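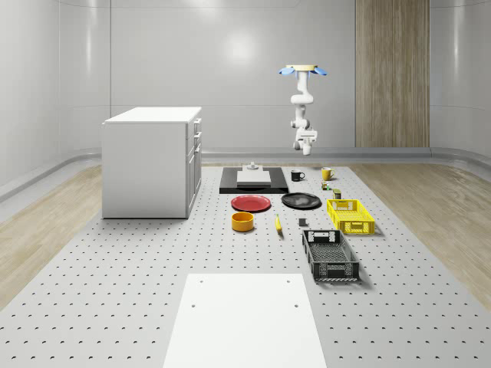 Perforated sheet is flat stock that has been punched, drilled or cut with a repeating pattern of holes. It is made from metal, plastic, hardboard and other sheet materials, and is used for screens, guards, ceiling panels, shelving and work surfaces. It differs from expanded metal, which is slit and stretched, and from woven mesh, which is assembled from separate wires.

Patterns
The two basic layouts are straight and staggered. In a straight layout the holes line up in both directions. In a staggered layout each row is offset by half the spacing of the row before it, usually so that three neighboring centers form a triangle with angles of 60 degrees. Staggered sheet keeps more of its strength for a given amount of material removed. Holes may be round, square, hexagonal or slotted.

The distance between the centers of adjacent holes is called the pitch. The solid material between two holes is the bar. Most sheets have an unpunched border, called the margin, along at least two sides.

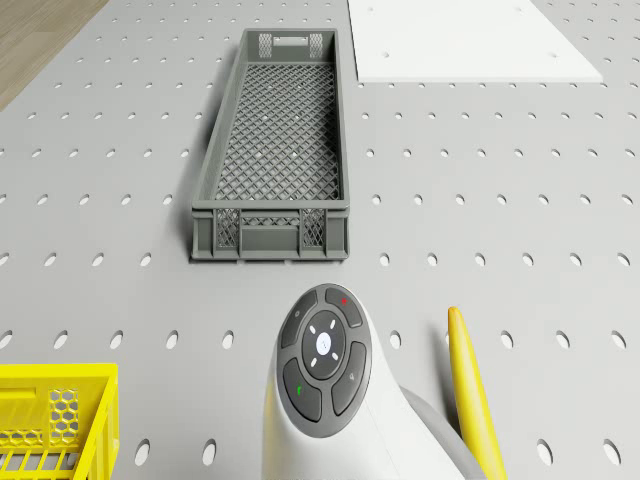

Open area
Open area is the share of the perforated field taken up by holes, stated as a percentage. For round holes in a straight layout it equals 78.5 times the square of the hole diameter, divided by the square of the pitch. For a 60-degree staggered layout the factor is 90.7. Margins are left out of the calculation.

Manufacture
Most metal sheet is punched on a press that advances the stock one or more rows per stroke. Punching stretches the punched face and causes the sheet to bow, so it is normally passed through a roller leveler afterward. Hole diameter is generally kept no smaller than sheet thickness to limit punch breakage.

The Rastlow works, opened by Ksawery Bednarek, listed 246 stock patterns in its first catalog. After its merger with Sowerby the list was cut to 226, of which 19 were slotted. Production later moved to Plellwood.

See also
Expanded metal
Pegboard
Wire mesh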